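The library in Prerkau has brought back its reading challenge for grown-ups, and I have signed up again, having learned nothing from last November. The target is 22 books. I managed four, one of which was mostly maps.

This year I've changed tactics and gone back to a fat novel I gave up on at page 536. It has a family tree at the front -- always a bad sign -- and everyone on it is called something like their uncle. I now read it in bed with a pencil, which makes me look clever and mainly marks the pillowcase.

Letters, one at a time, I have always got on with.

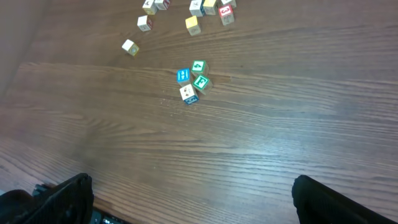 My sister's view, given over the phone, is that maps count as reading and that I should skip to the last chapter, as she did.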